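Sakside PG2 Parallel Gripper: Two Months on a Bimanual Cell

The PG2 replaces Sakside's first parallel gripper, which we ran until its finger carriage developed enough play to be visible at the tips. The new unit has a redesigned carriage, a locking connector in place of the old friction-fit plug, and a lower minimum force. We bought a pair, fitted them in April, and have used them on bagging and sorting tasks for two months. For comparison we kept a pair of Mitier G-series grippers, which are our default on the other cell.

Mounting

The PG2 bolts to the standard four-hole flange. The screws supplied are the right length for a bare flange and too short if you add a camera bracket. Buy longer ones before you start. The locating pin is a tight fit and needs to go in square. Tightening the screws to pull it home will mark the flange.

The connector is a clear improvement. On the first version, a wrist roll past the halfway point could work the plug loose over a long session, and the gripper would drop off the bus with no useful error. We have had no dropouts on the PG2. The cable itself is stiffer than before and wants a generous loop at the wrist. With a tight loop, the arm's torque readings shift enough to upset contact detection.

The manual covers mounting in two pages and calibration in one paragraph. The calibration paragraph omits that the fingers must be fully open at power-up. If they are not, the zero is wrong and every width command is offset by the same amount until the next restart.

Force and width control

Width control is good. Commanded and reported positions agree closely in the middle of the stroke and drift apart slightly near full open. This matters little for most picks.

Force control is the reason to buy this gripper. The scale runs from 0 to 4,000 in arbitrary units, and the low end is usable. On the Mitier, anything below a quarter of the scale behaves the same, because friction in the drive swallows the difference. On the PG2, a setting of 400 will close on soft bread and stop with a shallow dent. The Mitier at its lowest setting compresses the same roll enough to break the crust.
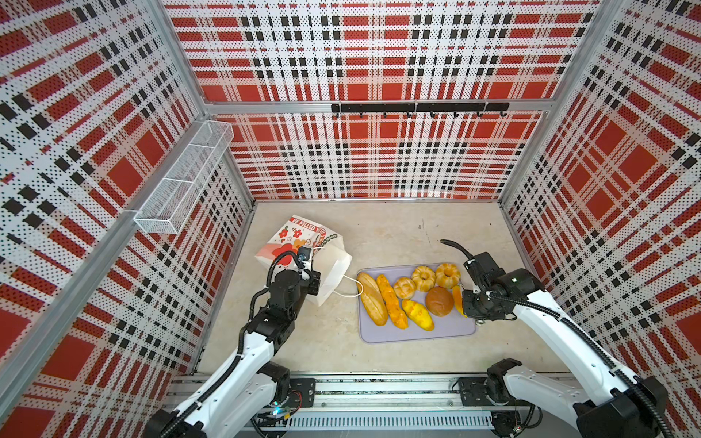
Paper bags are the harder test. The rim is thin, it folds away from the fingers, and it gives almost no force signal on contact. A bag held too lightly slips as soon as the other arm brushes it, and one held too firmly tears near the handle hole when the arm moves. We settled on a high force for the bag side and a low one for the food side. The controller accepts separate profiles for two grippers on the same bus, but they have to be written individually. There is no paired mode.

The stock finger pads are hard and smooth. They are adequate for bread and poor for paper. We replaced them with thin silicone pads from Plindis, which are cut for the older finger and need trimming at the root. With those fitted, bag slips became rare. The trimmed edge lifts with wear, and I would expect to change pads often in a busy cell.

Finger shape

The fingers are wider than the Mitier's at the tip. On a crowded tray this is a real limitation. Reaching a small piece between two larger ones usually means pushing one of them aside, and a policy trained on the narrower Mitier fingers did not transfer without new demonstrations. Sakside sells a narrow set separately. It should be in the box at this price.

Camera and software

The wrist camera bracket is an extra. It holds its angle well and places both fingertips in view at full open, which the Tarar bracket we used before did not. The bracket blocks one of the four flange screws, so removing the gripper means removing the camera first and redoing the extrinsics.

The driver ships as a Python package with a C library underneath. Command latency was 15 milliseconds on our controller, with occasional spikes when both grippers were polled at full rate. Lowering the poll rate cleared the spikes. Error codes are numeric and the lookup table is in a separate download. The one you will see most is over-temperature, which trips after holding a high force for several minutes. Backing off once the grasp is established avoids it.

Durability

The longer-serving of our two units has logged 2,302 cycles, a modest number. There is no measurable play in the carriage. One finger screw backed out and was refitted with threadlocker. The painted finish chips at the finger root and has no effect on function.

Verdict

Recommended for soft or fragile goods where low-end force matters. For rigid parts the Mitier is cheaper, narrower and easier to live with, and I would not replace a working pair. Existing owners of the first Sakside gripper should upgrade for the connector alone. Order the narrow fingers and longer screws at the same time.

Fit: good
Force control: very good
Fingers as supplied: fair
Documentation: poor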